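Can a robot do the chores yet?
Frequently asked questions

Last updated 6 Feb 2023 by Kirsten Cloutier

Can I buy a robot that does housework?
You can buy machines that do one job, such as vacuuming or mowing. A general helper that moves from the kitchen to the laundry is still a lab project or a trade show demo. Nothing on our Marnent product list claims to be one.

What about shops and stockrooms?
The picture is better there. Shelves are the same height every day and the goods come in standard shapes. Harpreet Carrier ran a shelf-filling trial for us in Clendemport last August. The machine made 2,473 picks and got 93 percent of them right without help. A clerk fixed the rest by hand.

Which chores are hardest?
Anything soft, tangled or see-through. Folding a fitted sheet is much harder for a machine than lifting a box. Drinks cans sit somewhere in the middle – they are rigid and all one size, but they are smooth, they roll, and they can be wet.

Why use a hand with fingers? Wouldn't a suction cup be cheaper?
It would, and for flat cartons we recommend one. Fingers make sense when the same arm has to hold a can and pull a handle on the same shift.

Is it faster than a person?
No. In the Clendemport trial a clerk needed 2 hours for a job that took the machine most of a day. The machine could run overnight, so for some customers that was fine.

Is it safe to stand next to one?
Keep out of the marked area while the arm is on. Our site guide covers floor markings and stop buttons. Write to Normand Lemieux for a copy.

What does handling drinks look like at the moment?
One can at a time, with a fridge drawer and a counter within reach of the arm.
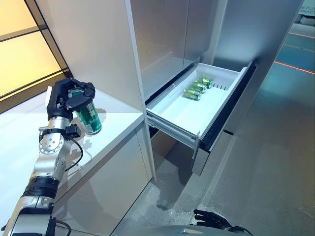
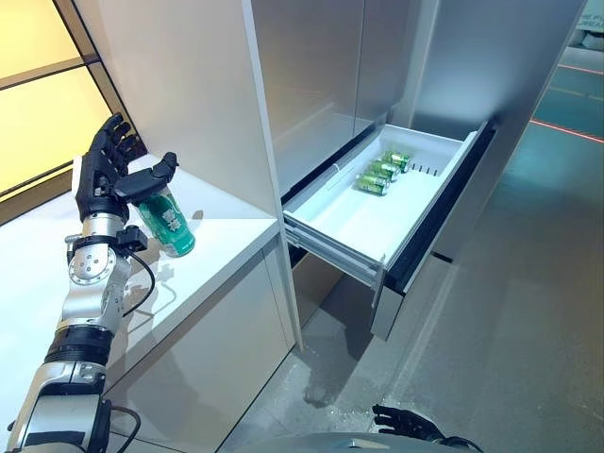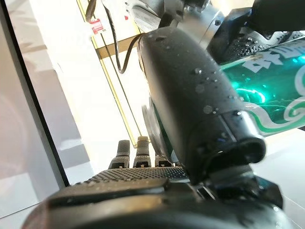
Green drinks cans, one in the robot's hand each time. The last picture is the close view, with water drops on the thumb and the can.

Will you come and look at my shop?
Yes, if you are within 80 miles of our Mungate office. Ask for Dwight Doucette.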